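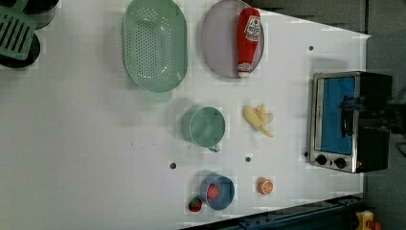

Robot club: is the kitchen table worth it?

I was asked to write up the robot club's autumn for this issue, and I said I would as long as I could say what I thought. Readers will remember that the members voted in September to drop the line-following buggies and take on the Nudmont challenge, in which an arm has to tidy a toy kitchen. Pans, cups, a banana, a toaster oven, that sort of thing. The final is at Sondodby in March and 4 clubs have put their names down.

My doubts are mostly to do with time. The club meets for two hours after school. Getting Cusi (the arm - the Year 9s named it) switched on and checked takes a good part of the first hour, and then everyone wants a turn at the controls. By my reading of the log book we have made 299 attempts since half term. The log counts an attempt as good if the item ends up where the card says it should. It doesn't say whether it got there by way of the floor. I have asked for a second column.

I also wonder what the members are learning. When a pupil guides the arm through a pick by hand and the computer stores it, the pupil gets better at guiding. Fine. Whether Cusi gets any better is another matter, and the claim in the Hisside starter booklet that up to 70 recordings per item will do the trick strikes me as hopeful. We are past that on the cup and I would not trust it with my tea.

The soft, lumpy things are where I pay most attention. Anyone can write a rule for a plate. A big yellow toy with no flat side is a fairer test, because the fingers have to close on it low down and there is no obvious place to grab. There have been some long arguments about this and they were the best part of the term, I'll give them that.
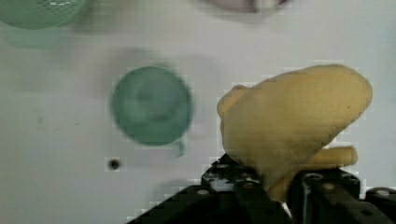 Ffion Mathias thinks I am being too hard on it. The buggies went round the same black line for years, she says, and half the group did their homework in the corner while two people did the wiring. With the arm they all have to agree on what counts as a good grip before anybody presses record, and she would take that over a tidy lap time.

She may be right about the homework. I'd still like to see a proper test before we pay the entry fee, which is £40 and comes out of the same pot as the soldering irons. My suggestion is that one person sets out the table, a different person runs the arm, and the results go up on the board whatever they are - including the bad ones. If we can't face doing that in our own room we shouldn't be doing it at Sondodby.

The test will be in December, at 4.15 pm in the usual room. Parents are welcome to watch. Please return any borrowed chargers before then.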